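Nivton Adds Frosted Acrylic Fronts to Its Sturkier Frame Line

By the Nivton press office
October
2 min read

Nivton will add a frosted front panel to the Sturkier line of square picture frames. The panel is sold with new frames and as a separate part for frames already in use. Orders open in October through the Jorkamov warehouse and through dealers that carry the current line.

The new front is a cast acrylic sheet with one matte face. It scatters light from windows and ceiling fixtures, so a print can hang across from a bright opening without a hard reflection. The trade is some loss of fine detail. Nivton recommends the panel for landscapes, color studies and large type, and continues to supply the clear front for maps, documents and small portraits.

Panels ship with 4 corner fasteners. The matte face goes outward. Fasteners should be set by hand first, in diagonal pairs, then tightened a quarter turn at a time. Overtightening can craze the sheet near the holes - this is the most common cause of returns on the clear version and is not covered by the warranty.

Cleaning is with water and a soft cloth. Glass cleaners that contain ammonia will cloud acrylic and should be kept off both faces.

The finish was tested at the Sarpong workshop, where 149 panels were put through repeated heating and cooling. No change in haze was recorded. The first production run is 3910 panels. A second run is planned for spring and will add a larger size.

The part number for the separate panel is 1024. Dealers can request a sample set with one clear and one frosted front. 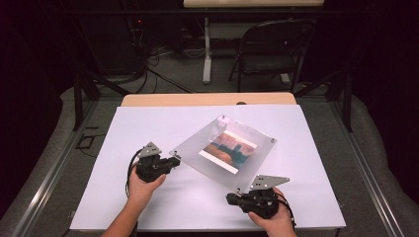 Frames bought before the last change in hole spacing need the adapter strip, which is sold separately and is listed on the same order form.

Comments (3)

hallway_prints: Does the adapter strip show from the front?

Nivton press office: It sits behind the border and is covered once the front is on.

mbk: Would like this in a rectangle. Square is no use for my stuff.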